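Splitting a Giant Config File Into Modules Without Breaking Your Servers

Print this page | E-mail this page

November 2023
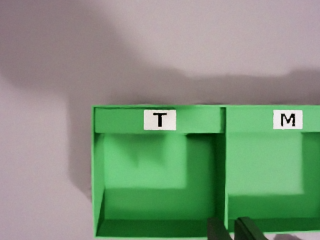
Do you have to destroy and rebuild everything just to move your resources into modules?
You can keep every last one of them running, as long as you tell the tool that the old address and the new address are the same thing.

I learned this on the Flalthorpe setup, which had grown into a single main.tf of 837 lines. I was scared of that file. Every time I scrolled through it looking for a security group I'd end up in the DNS records, forget what I came for and go get coffee. So one week in September I finally broke it up, and these are the steps I'd follow again.

Step 1: Get to a clean plan

Run terraform plan before you touch anything. You want it to say there are no changes. Mine didn't - somebody had edited a firewall rule by hand (okay, it was me) and I had to put that back in the code first. If you start with drift you'll never know which changes came from your refactor.

Step 2: Back up the state

terraform state pull > before-split.tfstate

Put it somewhere outside the repo. State files can hold passwords in plain text, so please don't commit it!

Step 3: Move one small thing

Pick something boring. I picked a storage bucket for logs. Make a folder called modules/logs, cut the resource block out of main.tf and paste it into modules/logs/main.tf. Then call it from the root:

module "logs" {
 source = "./modules/logs"
}

If the block used any variables, declare those in the module too and pass them in. I forget this every single time.

Step 4: Add a moved block

In the root folder, add this:

moved {
 from = aws_s3_bucket.logs
 to = module.logs.aws_s3_bucket.logs
}

You need version 1.1 or later for this. Run terraform init so it picks up the new module, then plan again. You should see a line saying the resource has moved, with 0 to add and 0 to destroy. If it wants to destroy anything, stop and check the spelling of both addresses. Mine was a missing "module." at the front.

Step 5: Apply, commit, repeat

Apply that one move and commit it before starting the next. Zoltán Nyitrai tried doing all 193 resources on the Pomare project in one go, and he spent a long evening reading plan output. I ended up with 4 modules - network, logs, database and app - and the root file is now under 200 lines.

Leave the moved blocks in for a while. If a teammate has another environment that hasn't been applied yet, it still needs them. We're keeping ours until Kamol Sriwong has finished with staging.

Print this page | E-mail this page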